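Session 4: Grading banknotes, and why your opinion of your own is worthless

Notes for the evening course. Tutor: Satish Poduval. Bring a lamp if you have one, as the ceiling lights in the upstairs room flatter everything, including the tutor.

Last time we covered paper, watermarks and the difference between a signature variety and a smudge. This session is on condition. Grading a note means putting a word to how much life it has had, and the word decides the price. Two notes of the same type and the same prefix can sit side by side in a dealer's tray with a nought between them.

The grades, from the top

Uncirculated: as it left the printer. No folds, no handling, corners sharp enough to annoy you. A note that has been folded once and then kept in a Bible for sixty years is a folded note.

Extremely Fine: one firm fold, or a few light ones, and still crisp. Give the corner a very gentle flex near your ear. A good note rattles a little. Do this with your own notes only.

Very Fine: several folds, some softness, perhaps a trace of dirt along the creases. Most of what you will be able to afford.

Fine: limp, but all there. Below this we enter the territory of Fair and Poor, where sellers begin to use words such as "honest" and "characterful".

Handling

Clean dry hands, or a pair of plastic-tipped tweezers if yours run warm. Cotton gloves are a matter of taste. Eirini Economou swears by them and I have watched her drop the same note twice. Hold the note by its long edges over a clear table, with no tea on it.
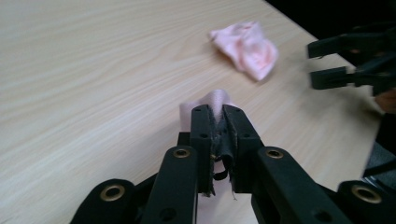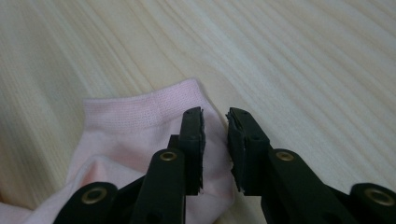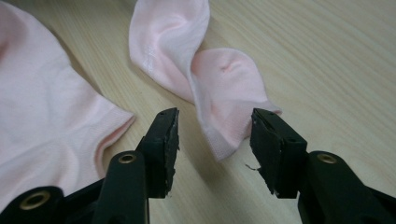 Never iron a note. Every year somebody asks, and every year somebody has plainly done it already and is asking on behalf of a friend. Pressing takes the crispness out and flattens the raised ink, and the fold is still there when you hold the paper up to the light. The same goes for washing. A washed note looks bright and feels like a paper napkin, and the catalogue firms will describe it as "cleaned", which knocks it down further than the dirt would have.

How to look

1. Flat on the table, face up, under a lamp set low to one side. Folds throw shadows.
2. Turn it over and do the same again. People forget the back.
3. Up to the light for pinholes, thin spots and repairs. Old notes were often pinned together in bundles, so a pinhole or two is common on the early ones and should be mentioned in any description.
4. Edges and corners last, with a glass.

Write your grade down before you look at the seller's. Afterwards is too late, as you will find yourself agreeing.

Exercise

The practice album goes round in pairs. Please start with items 199 and 211, which are the same type. One came from the Drosteck sale as Extremely Fine and the other was bought by Hadiza Akande at a fair as "nearly EF", a grade known only to people selling things. Decide which is which. Buppha Srithong has the answers and can't be bribed with biscuits, although she will eat them.

For next time: read the handout on replacement notes, and bring one note of your own, in a sleeve, with your grade on a slip tucked behind it. Soft PVC sleeves will be sent home.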